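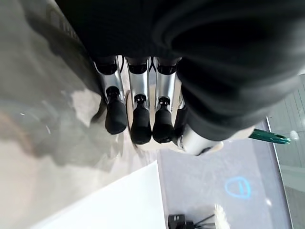 Unit 2. The hand at the bench: what changes for the staff

In the last lecture we looked at the packing hall in Plesmont. Now we move to small bench work, where Plidard has placed a robot hand beside its people.

Please notice the fingertips. Three fingers end in rounded black rubber, and the thumb has a pale rounded pad. Over the palm and wrist there is a black fabric sleeve.

Before the change, one person at Plidard handled 409 small parts in a shift. Now the same person prepares the bench, watches the hand and corrects it. The wrists are less tired, but the attention is more tired. Several workers told us that they miss the talk with a neighbor.

Terms for Wednesday: task allocation, supervision load, deskilling.

Reading: the Ďurica case, first part only. The Jerkano case is optional.

To prepare: write one page on who should decide when the hand must stop, the worker or the shift leader. Give your reasons.

Course office: room 409 | Back to top
This site uses cookies to remember your settings. Accept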